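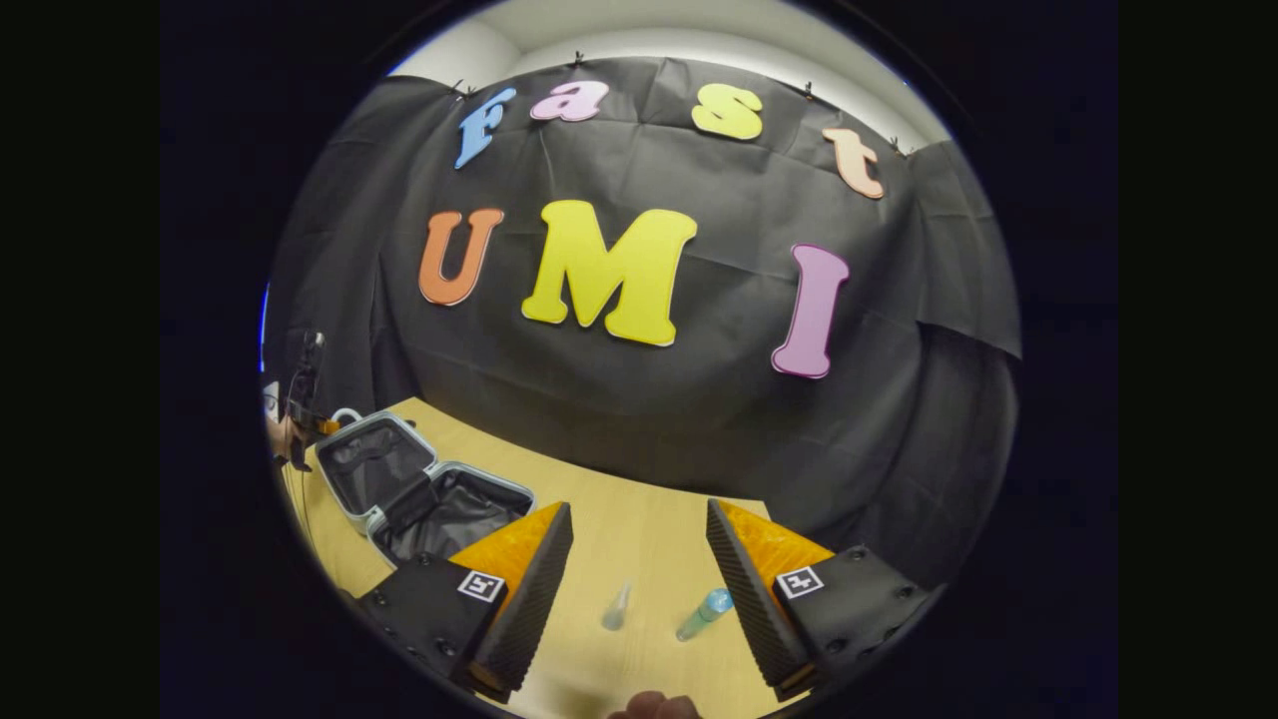 Tips > Paper and Records > Tickets

Storing Lottery Tickets and Raffle Stubs So They Stay Readable

By Alcides Huanca

Most draw tickets are printed on thermal paper. The print is a heat-sensitive coating that darkens under the print head, and the same coating reacts to sunlight, hand lotion, rubbing alcohol and some plastics. A ticket left on a dashboard can turn black in an afternoon. One kept in a soft vinyl wallet sleeve may fade until the barcode no longer scans.

Handling

Sign the back as soon as you get home if the issuer allows it. Use a ballpoint and write lightly on a hard surface. Felt-tip markers can bleed through and affect the coating on the front.

Do not laminate. A hot laminator will blacken the whole ticket in one pass. Cold adhesive film is no better, and a ticket sealed in it may be refused at the counter.

Keep clear tape off the printed side. If a ticket is torn, put both pieces in an envelope and leave the repair alone.

Storage

Use a plain paper envelope or a polyester sleeve marked as archival. Avoid anything with a strong plastic smell. Write the draw date and the game on the envelope before the ticket goes in.

Store the envelopes upright in a closed box on an interior shelf. Kitchen drawers next to the oven are too warm, and bathroom cabinets are too damp. A recipe box with index dividers works well for a household that plays every week: one divider per game, oldest draw at the front. Magnets on the refrigerator door leave the ticket in light all day and are a common way to lose one behind the appliance.

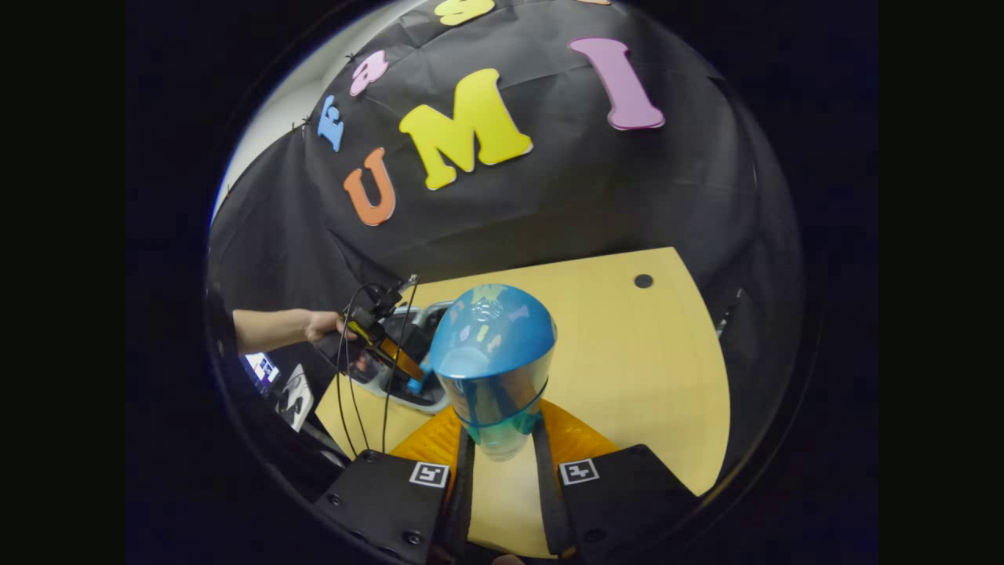

Foam letters on black fabric.

Copies

Scan both sides at 600 dpi on a flatbed. A photocopier lamp is brief enough to be safe for one copy, but do not leave the ticket on warm glass. The copy is for your records only; claims normally need the original, so check the rules printed on the back.

Office pools

Pools fail on paperwork more often than on luck. Katherine Ayala keeps the list for a pool at work and uses one sheet per draw with 3 columns: name, amount paid, initials. She copies the sheet and the tickets together and hands out the copies before the draw. Late money goes on the next sheet.

Raffle stubs

Double-roll raffle tickets usually come 1000 to a roll and are ordinary printed paper, so heat is less of a concern. Moisture is the main problem. Keep unused rolls in a zip bag, flat side down, and note the first and last numbers used on a strip of masking tape.

Clearing out

Check expired tickets once more against the published results, then shred them. Thermal paper belongs in the trash in most areas, not in paper recycling.

Filed under: Paper Clutter, Games & Draws

Recent tips
Getting Scratch-Off Residue Out of a Tablecloth
Labeling a Recipe Box
How Long to Keep Store Receipts
Unsticking a Flatbed Scanner Lid
Storing Playing Cards in a Humid House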